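Grekis Search and Rescue Wing Wraps Up Statewide Winter Storm Exercise

Ground teams, aircrews and radio operators worked side by side over two days

GREKIS, 17 June 2024 – The Grekis Search and Rescue Wing has finished its largest training exercise to date, a two-day practice run built around a make-believe ice storm that knocked out power and closed roads across the northern half of the state. Crews flew 60 sorties from the Dogbe airfield, and ground teams reached every one of the farms and villages on the exercise map before the clock ran out on the second evening!

The exercise, named Wiva after the creek that runs behind the airfield, asked members to handle everything a real storm might throw at them. Aircrews photographed washed-out bridges and downed lines. Ground teams went door to door in pairs, checking on residents played by high school students and retired members, some of whom had been handed very long lists of complaints to recite.

Radio operators passed 1054 messages between the airfield and the field teams, most of them by voice. The phone network was treated as down from the first hour, so paper maps, grease pencils and runners got plenty of use. The cadets took to it right away – several asked to stay on for the night shift, and a few of them ended up running the message desk until breakfast.

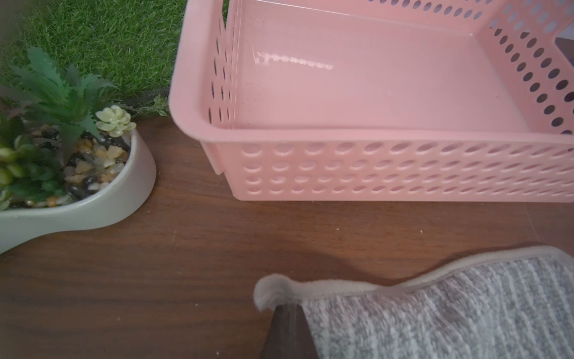 One of the ground team leaders said the hardest part was the handover at midnight, when a tired crew had to explain a half-finished search to a fresh one in a few minutes. The team leader would like to see every handover practiced that way from now on, with the lights low and the radio still going, and added that the second night went far more smoothly than the first.

The wing has held a joint exercise in one form or another ever since it was founded in 1975. Earlier ones were mostly single-day flying events, with the ground teams training separately in December. Putting both groups on the same schedule meant a lot of extra planning, from fuel deliveries to bunk space in the Dogbe hangar, and members are thrilled with how well it came together.

Evaluators from neighboring wings followed the crews throughout and will send in their written notes over the summer. Early comments praised the speed of the photo flights and the clear, calm radio work, and asked for better road signs between the airfield gate and the check-in desk (new ones are already being painted).

The next joint exercise will cover spring flooding. New members are welcome in all roles, and no flying experience is needed. Open meetings are held at the Dogbe airfield, in the classroom next to the main hangar, and visitors can sign in at the gate.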